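Search reviews Go
Search tips Clear

The Hamudeo Check-In Kit: a fortnight of being asked how I am

Last updated October 23, 2024

I have been coached before, by a man in Dorkasley who charged by the hour and nodded by the minute. I came away with a folder and a strong urge to say "I hear you" to people in shops. So when the Hamudeo Check-In Kit arrived, I put it on the hall table and walked past it for a week, and I suppose the kit would call that data.

You get 112 cards in a stiff box, a sand timer, a pencil and a journal of 400 pages. The idea, devised by a coach called Hedvika Jelínek, is that you and one other person draw a card each, turn the timer over and talk until the sand has gone. Then you swap. Then each of you writes down one thing you'll do before next time. It can be done by phone, though you both need to trust the other person's account of the sand.

The cards come in four colours. Blue ones ask what you are feeling, green ones ask what you want, yellow ones ask what you said you'd do, and the orange ones ask why you didn't do it. I came to dread orange. "What is the promise you hope everyone has forgotten?" is a rotten thing to be handed before breakfast, and I had to go and ring my sister about her wardrobe.

My partner in all this was my neighbour, who agreed on the condition that there would be no hugging. We did it most evenings at her kitchen table. The first few were dreadful. She drew "Where do you feel resistance in your body?" and said her left knee, and then we talked about her knee until the timer ran out. But by the second week we'd stopped performing and started saying things. She told me she had been putting off a job application since February. I told her I wanted to give up the choir. Neither of us offered advice, as the rules forbid it, and I can report that not giving advice is physically tiring.

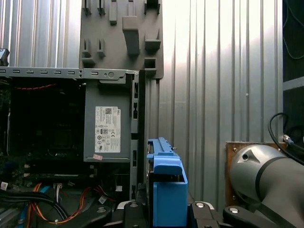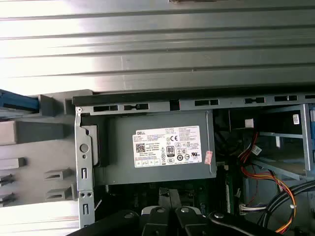

Dell power supply, case open.

The journal is where it comes apart a bit. It's far too big. Nobody with a job and a cat is going to fill it, and every blank page looks at you like a disappointed aunt. The layout asks for an "intention", a "stand" and a "completion" each day, and I still couldn't tell you what a stand is. Mine mostly say "see above". The paper is decent, though, and takes a fountain pen without bleeding through.

The timer is good. It's heavy, it doesn't tip over, and it has none of the nagging of a phone. I've used the Pokmont app, which does a similar job with a chime and a weekly score, and I was ashamed of my score within days. Sand doesn't keep records.

A few grumbles about the cards. Some are the same question in a different hat: "What are you avoiding?" and "What aren't you facing?" turned up on the same night, and we gave the same answers in different voices. A handful have plainly been through a workshop. "Who are you being in the face of that?" got a long silence and then a biscuit. We've taken those out and put them in the drawer with the takeaway menus.

The instruction leaflet is short and sensible, apart from a paragraph on "holding space" that I read three times. It does say clearly that this isn't therapy and that if something serious comes up you should talk to someone trained. I'd have put that on the front.

Would I buy it? I'd buy the cards and the timer and leave the journal in the shop, but Esfahani, who sell it, only do the full box. My neighbour sent off her application. I'm still in the choir — I've been given a solo — and there's an orange card about that which I have hidden.

Comments (3)

tenor_no_more
The journal makes a very good monitor stand. Perhaps that's the stand they mean.

Bridie
My husband and I got as far as the yellow cards and had to stop for the good of the marriage. The blue ones were lovely. We still use the timer for eggs, which come out hard.

G. from upstairs
Can you do it on your own? I live alone and my brother would sooner eat the cards.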